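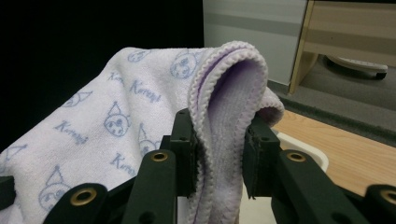

Re: Towels for the August weekend
Posted to the Pamlow swimmers list, Tuesday, May 21, 2024

> Does the 35 pounds cover towels, or do we bring our own? Last year the hut at Durnetti ran out.

Bring your own, please. The hut has 11 left and they are thin. The 35 pounds covers the coach and the hut — food is separate.

The coach leaves Beltarent at 6, from the library side. If you want a place and haven't replied yet, do it by Friday. I still need wetsuit sizes from the Seol group.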